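Notebook - open source desk
Aug 3, 2025

Picking up the Karakaya rail yard again, which I swore I'd leave alone until the fall. Haris forwarded me the new Grollex pass last night with no message, just the file, so of course I was up until one in the morning staring at flatcars. I'm writing this down now while I still remember which window was which.

Quick recap for anyone reading who wasn't in on the January stuff. Karakaya is the yard on the south side of the river, with the long loading ramp and the two curved sidings. Clumitz is the garrison up the line. Every time there's an exercise, rolling stock collects at Karakaya, vehicles get loaded at the ramp, and a day or two later the motor pool at Clumitz looks different. The open question is whether we can tell an exercise from something bigger before it happens, using nothing but commercial pictures and whatever people post from their balconies. In January we thought we could. I'm less sure now, and most of this entry is me arguing with my January self.

What's in the new pass: 81 flatcars in the yard. I did the count twice on the full-size file and then once more this morning with coffee, same answer all three times. Of those, 26 have something on them under tarps. The rest are bare, or bare as far as I can tell at this resolution. The north siding is in the shadow of the grain building, so I'm leaving a question mark there. A short string of cars could be tucked against the wall and I wouldn't see it.

So 26 loaded. I went back to the January sheet and the loaded number there is also 26! My first reaction was that I'd opened the wrong file. I hadn't. Different light, snow on the ramp in January, the crane parked at the other end. Same number of loaded cars. Perihan thinks it's the size of one standard trainload for whatever unit they move, and that we should expect to see it again and again. I like that idea a lot, maybe too much. Two matching numbers is a thin thing to hang a theory on and I've written "n = 2!!" in the margin of the sheet so I don't get carried away later.

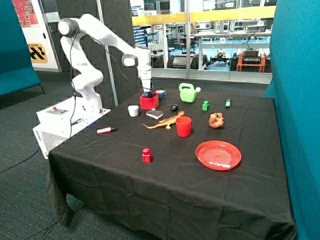

The arm at the red box, with the blue mug on the right.

Okay, the balcony videos. Three clips came in through the usual forum thread, all supposedly filmed from the same apartment block above the crossing. I spent most of the morning on these and it was slow going.

Clip A is good. You can see the water tower, the crossing gate and the church with the green roof, and they line up with the map if you put the camera on one of the upper floors facing east. Train moving left to right, so toward Clumitz. Tarps, chains, one crew coach in the middle. I'm happy to mark it as located. Not happy to mark it as dated. The poster says it was filmed the same evening, but the trees in front of the crossing look thin to me for this time of year. Could be a dry summer, could be an old clip. Parked it.

Clip B is the same train a few minutes on, or a very similar one. Shaky, mostly sky. The crew coach is in it, and there's a dent in the side door that I think matches clip A. Haris says he can see the dent. I can see it when he tells me where to look, and I don't love that, so I've put it down as "possible" and he's put it down as "probable" and we've agreed to be annoyed at each other.

Clip C is junk. The crossing gate is the wrong kind, a single arm with a counterweight, and ours is a pair. Somebody in the thread had already tagged it as Karakaya and it had been reshared a bunch before I got there. I posted a side by side, very politely, and was called a plant within the hour. Fine. For the file: clip C is not our crossing, I don't know where it is, please don't let it creep back into the timeline like the bridge photo did.

Drultus grumbling. I ran the new pass through Drultus to get the automatic vehicle count and it gave me 40 loaded cars. Forty! I went through the overlays one by one and the extra boxes are nearly all along the ramp, where there are stacked sleepers and a row of containers. It's reading those as tarped loads. It also drew a lovely confident box around the roof of the weigh house. Perihan reckons the summer training set is the trouble, too much bare gravel and not enough clutter, and she wants to retrain on our hand-marked sheets. I said sure, but somebody has to clean up the sheets first, and I could feel everyone on the call look at their shoes.

I still want to keep running it. It's quick, and it did catch two loaded cars on the south siding that I had skipped over on my first go (they're in my 26 now, I fixed the sheet). I just don't want its number going into anything we publish without a person having been through the boxes. I know we say that every time. The January draft went out with the machine count in the second chart, and it took me a week to notice.

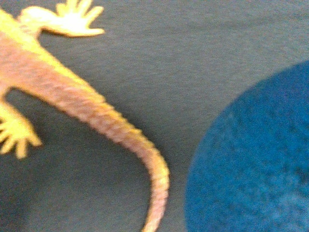 Back to the bigger question, because I had a long back and forth with Haris about it and I want my side on paper. His view is that a buildup hidden behind an exercise looks just like the exercise until the last minute, so counting flatcars is a hobby. You announce drills, you move the units you said you'd move, everyone with a satellite subscription sees it and shrugs, and then those units don't go home. Fair enough. I can't tell intent from a tarp.

But I think he's skipping over the boring stuff. Drills have a return leg. In January the empties stayed at Karakaya the whole time, lined up on the south siding, waiting to take everything back. If the empties leave the yard after drop-off and get used somewhere else, then whoever is running the trains isn't planning on a quick trip home. That's a thing we can check! It's dull and it takes repeat passes over a yard where nothing seems to be going on, and we'd have to pay Grollex for pictures of nothing, but I'd rather spend the money there than on another gorgeous close-up of the Clumitz motor pool.

Same with fuel. There's a spur behind Clumitz with room for tank cars and I've never once logged it properly. I looked at it for the first time in ages today and there are a few cylinders on it, round ends, pale, could be fuel or could be water. No shadow to work with. I've added a column to the sheet and filled in "tanks present, type unknown" so there's at least a starting line.

Also the field hospital argument came up again. Haris wants to log the white tents on the soccer field as medical. I've got them as "tents, white." There was a row of white tents on that field for the town fair last time we looked and I'm not doing that to myself twice.

To do, in no special order:
Ask Grollex if they have anything off-angle that shows the north siding out of the shadow.
Pull the old street-level pictures of the crossing and compare the trees with clip A.
Go back over every January pass and log the empties, not just the loaded cars. Me, I guess.
Perihan to send the list of Drultus false hits so I can mark the containers by hand.
Take the bridge photo out of the shared folder. It's still in there!!
Check the file times on the new pass. The header says one thing and the delivery note says another, and they're three hours apart, which could just be a time zone, but it matters for the shadow lengths.

Haris just wrote back on the tents. He's offering "tents, white, possibly medical." I've told him I'll take it if he gives up the dent.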